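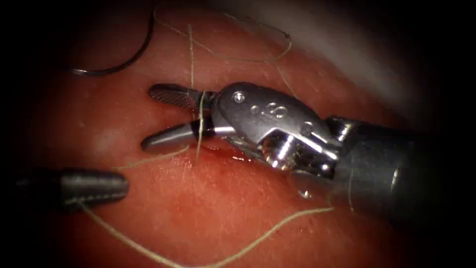

Curved Needles and Loose Thread: Bench Notes for Suture Practice

Home Workshop Kitchen Storage Repairs Search

Filed under: Workshop tips / Needle and thread

Sep 17, 2025 - Flumside Workshop Desk

These notes cover the setup and upkeep of a small bench for suture practice. They apply to red or pink practice material with a single narrow slit, closed with a curved needle and a pale thread. They are for practice only and are no guide to treating a wound.

Thread color

Pale thread on a red-pink surface is easy to follow, including where it enters and leaves the slit. A greenish-beige strand reads well under most bench lamps. Dark thread is harder to tell from a dark steel needle when the two lie close together. Skoker sells an undyed thread on a flat card, stock number 434, that leaves the card without much curl.

Thread length

Cut shorter than seems necessary. Long tails drift over the surface and get caught under the next stitch. If loose strands have collected around the slit, stop and draw them to one side before the next bite. Do not pull on a loop until both ends of it have been found.

Holding the needle

Grip the curve with the serrated part of the jaws, a little behind the middle and toward the thread end. Held too near the point, the needle has no travel left. Held too near the thread, it bends. Keep the fine cross-hatching free of lint - a soft brush along the grooves is enough. A smooth jaw lets a round needle roll.

Enter with the point square to the surface and turn the needle along its own arc. A straight push widens the hole and tears soft material at the edge of the slit. Take the same depth on both sides.

Parking the needle

When the needle is out of the jaws, lay it well clear of the slit with the whole arc in sight. A thin, dark arc is easy to lose once it slides under a fold. The glint at an end is often the first part found. At the close of a session, match needles out against needles in before wiping anything down.

Light

One lamp, low and from the side, shows the slit as a line. A lamp directly overhead puts bright spots on polished metal and hides the thread behind them. If the corners of the work fall dark, move the work toward the light and leave the lamp where it is.

Care of the practice material

1. Blot the surface, do not rub it.
2. Snip old stitches on one side and draw them out from the other.
3. Dust silicone lightly with cornstarch before storage.
4. Store flat in a lidded box. The Zisico shallow box, model 3173, takes 3 sheets with paper between them.

Retire a slit when the edges no longer meet without tension. Tanguy sheets can be turned over and cut again on the reverse. The new slit should be kept clear of the old one.

Used needles

Used needles go in a rigid sharps container with a closing lid, never loose in household trash. Check local rules for drop-off.

Revised from the March sheet; the section on light is new.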